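Three Nights of Community Theater and I Can't Stop Humming

30 September 2026

So I finally went to see the outdoor play in Dorneo, the one my sister has been bugging me about since June.

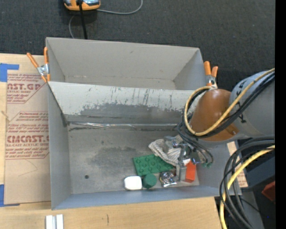 I went in knowing next to nothing, apart from that it's about the flood and the families who moved up the hill afterward. There are 72 people in the cast (seventy-two! in a town that size!) and half of them seem to be related. Viola Barbieri plays the ferry woman, and she has one of those voices that carries to the back row without a microphone. I teared up twice, and I'm not a crier.

The seats are wooden benches, so bring a cushion. I didn't the first night and I paid for it all through the second act, which is long - the wedding dance could lose five minutes and I'd never miss it. But then Gianni Bortolotti comes down the hill with the lantern, singing, and everybody goes quiet, and you forget your back hurts.

Tickets are 22 dollars and the place holds 300, so Saturdays sell out. I ended up going back two more times, once with my sister and once on my own in a drizzle. They kept going right through it! Next year I'm taking my mom, and I'm packing two cushions and a thermos.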